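# Drinks and Stockroom Check – Sandport, Plindis building

Checked by: Ida Hellwig
Date: Fri 20 October
Next check due: February

Dear all, the usual list follows, with my comments under each point. I do go on a bit, I know, but the last time I only ticked boxes three people came to ask what I meant, so please put the kettle on and bear with me. Anything marked **Action** needs somebody's initials beside it before the next check.

## 1. Floor and walkways

- [x] Floor clear of boxes and loose packaging
- [x] No lifted edges or cracked tiles on the main route
- [ ] Mat at the corridor door lying flat – **Action**

The floor came up beautifully after the last clean and I was very pleased with it. The mat is another matter. It has curled at the corner nearest the door again and I caught my heel on it on the way in. I'd like it replaced before somebody goes over with a full tray. Clolo still have the right size in their catalogue, and I'm happy to put the order through if one of you will measure the doorway for me.

## 2. Cans and storage on top of cabinets

- [x] Nothing stacked more than one can high
- [x] Tops wiped and dry before anything is put down
- [x] Full cans kept back from the front edge
- [ ] Best-before dates checked – **Action**

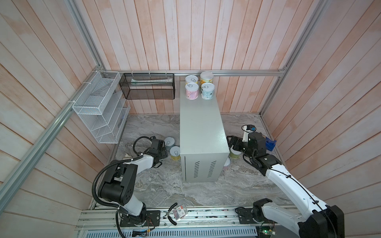

Cabinet tops are the part of this check that people find fussiest, and I do understand why, as it is so much easier to put things down at elbow height than to walk to the cupboard and bend. I have no quarrel with a few cans being up there during the day. Four standing two by two, like the white, yellow and pink ones on the grey cabinet, make a nice steady block, and there is no need for anybody to lift one can to get at another. Please keep to a single layer, however tempting it is to start a second. A full can landing on a foot is a miserable thing, as I can tell you from my years in the canteen at Mutiso.

Dates I have left open because I ran out of afternoon. Would whoever fills up next turn each can over, have a look, and bring the oldest to the front? It takes no time at all once you get into the rhythm of it.

## 3. Ventilation

- [x] Slots on cabinet fronts uncovered
- [x] No notices or tape over the slots
- [x] Slots free of dust when wiped with a dry cloth

No trouble here, and thank you to whoever has been going round with the soft brush. The slots are low down on the grey cabinet, just where a carrier bag or a coat tends to get dropped, so do keep an eye on that now the weather has turned and we are all arriving with more layers. Damp coats go on the pegs, please, even if you are only popping in.

## 4. Baskets and wall racks

- [x] Fixings firm when pulled gently by hand
- [x] Papers only, nothing heavy
- [ ] Old papers sorted and thrown out – **Action**

I gave every basket and rack a gentle tug and nothing shifted, which was a relief. Cable ties are perfectly good for light wire baskets, but they do go brittle in time, so I would like them looked at again in February and changed if they have started to whiten or split.

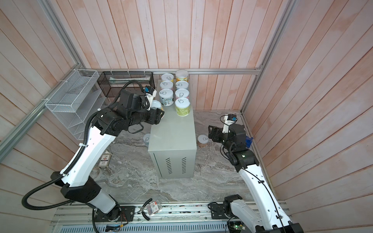
As for the old papers, I'd say anything that hasn't been wanted since the summer can go in the recycling. If you are unsure about a sheet, leave it on my desk with a note and I will ask round. I would much sooner have a small pile to go through myself than find we have thrown away somebody's delivery slip.

## 5. Lifting and carrying

- [x] Trolley wheels run freely and the brake holds
- [x] Weight notice on display
- [ ] Step stool feet in good order – **Action**

The trolley is rated at 100 kg and we come nowhere near that, but the notice beside it asks you to keep each box under 20 kg for lifting by hand and I'd ask you to take it seriously. One box in the last delivery was marked 19 kg, and I'd want two people on that, notice or no notice. The step stool has lost one of its rubber feet. I have looked under everything and can't find it, so the stool is in my office until a new set arrives.

## 6. Lights and exits

- [x] All lights working
- [x] Emergency light stayed on for the full 60 minutes
- [x] Exit door opens fully from inside

All good. The door is a little stiff at the top and I have given the hinge a drop of oil.

Initials for mat, dates, papers and stool to me by the end of next week, please – a note under my door will do nicely.

Ida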